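Can a machine do the boring restocking and tidying chores yet? (small shop owner)

posted by countertop_carla

Hi all! I run a little snack and gift shop, and the chore that eats my life is sorting the wrapped candy and small packaged stuff into trays. Kids paw through it, everything ends up all over the table, and every Thursday I'm standing there picking pink ones out of yellow ones until my back gives up. I have 30 trays and I would love to never touch another one.

My brother-in-law keeps telling me to "just get a robot." He sent me a link for something called the Tarkeo, priced at $2439 for the arm, and the gripper is extra (of course it is). The page says it handles "everyday retail items," which could mean anything. So my questions are: can any of these really pick up a soft crinkly wrapper and put it in a tray where it belongs? And if it can, is it quicker than me with a cup of coffee in one hand? I don't need it to talk or dance. I need the candy off the table.

The job I have in mind looks like so: 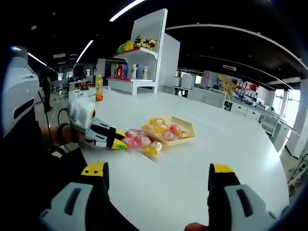 Wrapped pieces in and out of the cardboard tray, snack shelf at the back.

I'd also take advice on the house side, because if it can do candy then I have some opinions about the silverware drawer and my teenager's socks. Thanks in advance!

posted by Flellusik_fan

get a Flellusik, they're great. mine does the floors every night and I never think about it

posted by oldbenchhand

The floor one is a vacuum, so I don't think it's going to help much with candy! Let me have a go at this, I spent a good chunk of my working life around packing lines and I still mess with this stuff in the garage.

Short version for the shop: sort of, slowly, and with you standing next to it. The arms have gotten really good at boxes, bottles and jars, anything stiff that stays the same shape when you squeeze it. Twist wrappers are a whole other animal. They're shiny, so a camera has trouble telling where one ends and the next begins, and they slide over each other when you push down. I set up an old Danzer arm in the garage with a bag of hard candy and let it run 122 tries one weekend. It did okay with single pieces lying by themselves. Once they were touching, it grabbed two, or grabbed a corner of the wrapper and flung the thing at the wall. My dog had a wonderful weekend.

Piles are where I'd put my worry if I were you. A person doing this job spreads the heap with the side of a hand without even thinking about it, and a machine has to be taught that as a separate step. Same with trays that are light enough to scoot when you bump them. Tape the tray down or put a rubber mat under it before you try anything, it made more difference for me than any of the settings did.

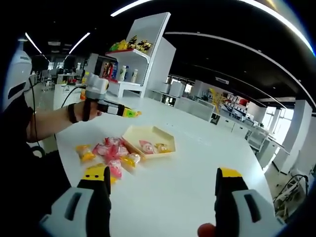 Speed is the other thing to think hard about before you spend money. I've timed myself against my own arm and I won by a mile, and I'm not a fast guy. What tends to go best is giving the machine the dull half and keeping the fiddly half. Take a table with a couple of wrapped candies already in a six-sided tray and a bunch of pink ones still heaped next to it, with yellow packets lying around the heap. I'd let the machine go after those yellow packets first, they're easy to tell from the pink stuff by color, and then I'd break up the pink pile by hand so it gets a fair shot at each one. It's still you doing some of the work, but your back gets a rest.

For $2439 plus the gripper I'd want to see it run on my own candy first. Ask the seller if you can mail them a bag and get a video back, one long take with no cuts. The Plimberg people did that for me when I was shopping and it saved me from a bad buy (their gripper was too wide for what I wanted, and they said so).

House stuff: silverware, maybe, if you dump it out flat and you're patient. Socks, no. I've tried. It can pick up a sock fine, but finding the other one is beyond it, and beyond me too most days.

posted by countertop_carla

Oh this is so helpful, thank you! I wouldn't have thought about the tray sliding. I'm going to try the mat even without a robot, because mine scoot all over the place when I'm filling them. I'll write to the Tarkeo people about mailing a bag and see what they say. If they send a video I'll come back and post what it did with the pink ones.

posted by oldbenchhand

Please do. Send them 2 bags, the first one always gets eaten.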